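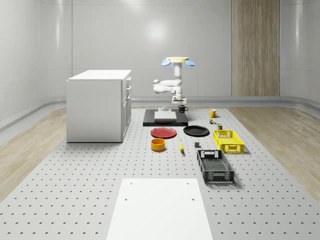 A white drawer cabinet on a perforated gray surface. Rendered.

Drawer slides, second attempt

August 8, 2019

The dresser in the back bedroom is a Parnari, bought used in Pirihi when we moved. The carcass is sound. The drawers never ran well, and by May the bottom one had to be lifted with one hand and pulled with the other. I wrote a short post then saying I would replace the slides over a weekend. The first attempt failed, the second has held up so far, and these are the notes from both.

The original slides are the epoxy-coated roller type. One nylon wheel sits at the front of the cabinet rail and another at the back of the drawer rail. The drawer is carried on a bottom-edge flange, so the side clearance is not critical, and the factory took advantage of that. The drawer boxes vary in width from one to the next, and none is quite square. With rollers this shows up as a bit of rattle. With ball bearing slides it shows up as binding, and that was the first thing I got wrong.

I measured the opening at the front, subtracted the width of the drawer at the front, halved the result, and found it close enough to the standard half-inch clearance per side. I should have measured at the back too. The cabinet sides bow inward toward the rear, where the thin back panel has pulled out of its groove. A ball bearing slide tolerates a little extra clearance and very little missing clearance. The drawers went in, ran freely for the first third of their travel, and then stiffened. Loosening the screws helped until the screws worked out.

The slides from that attempt were an unbranded set. They went back in their box and will probably end up under the workbench.

For the second attempt I fixed the carcass before touching any hardware. The back panel came off completely. I cleaned the old glue from the groove with a narrow chisel, clamped the sides to a spacer stick cut to match the front opening, and reattached the panel with glue and small screws. The diagonals agreed afterward. I left it clamped overnight and measured again in the morning, front, middle and back, at the height of each drawer. The readings were consistent enough that I stopped writing them down.

The replacement slides are Oletti full extension, side mount. The cabinet depth inside is 498 mm, and that ruled out the next size up. Check this dimension with the back panel in place. The catalog length of a slide is its closed length, and the rear mounting tab on this model adds a little that the catalog does not mention. I had enough room. On a shallower cabinet it could matter.

Placement was done with a plywood spacer standing on the cabinet floor. The spacer sets the height for the top pair first, then gets cut down for the next pair, and so on to the bottom. Left and right come off the same edge, so they match even if the spacer itself is not quite the length you intended. This is an old method and it is better than drawing lines. Setback from the front edge is 21 mm, which is the drawer front thickness plus the stop gap. I made a small block for that and kept it pressed against the cabinet edge while driving the front screw.

Some details on the screws. The vertical slots on the drawer member and the horizontal slots on the cabinet member are for adjustment. Use only those at first, one screw at each end. Hang the drawer, check the gap, shift as required, and put the fixed screws in the round holes last. Particleboard will not forgive a second hole close to the first one. I drilled pilots with a stop collar and turned the fixed screws in by hand. Two of the old roller holes overlapped with new ones, and those got a dowel and glue, trimmed flush, before redrilling.

The drawer boxes were out of width in the other direction, slightly narrow. I shimmed the drawer member, not the cabinet member, with strips of laminate offcut. Card works too but compresses over time. If the shims go on the drawer you can take the drawer to the bench and fix them there with decent light.

Load rating is printed on the package and I have no means of checking it. The manufacturer also claims up to 2000 cycles before the first cleaning. A bedroom drawer might take years to get there. The grease on the new slides is light and attracts lint, so I wiped off the excess along the outer channel and left what was between the balls. Do not spray anything into them.

I kept a record of all this in Dirutov, which I normally use for car maintenance. It works well enough for furniture. Each drawer is entered as a separate item with slide part number, shim thickness per side, and date installed. The reminder interval is set to a year. The one complaint is that it insists on a mileage field, and I enter zero.

Current status: all the drawers close fully with one hand. The top one drifts open by a finger width if the cabinet leans forward, and the floor in that room does slope, so there are thin plastic wedges under the front feet. The bottom drawer holds winter bedding and is the heaviest. It flexes a little at full extension, mostly in the drawer bottom, and the bottom is thin hardboard that I will replace with something thicker when I next have a sheet cut.

The nightstand uses the same roller slides in a shorter length. It still works and I am leaving it alone until it doesn't.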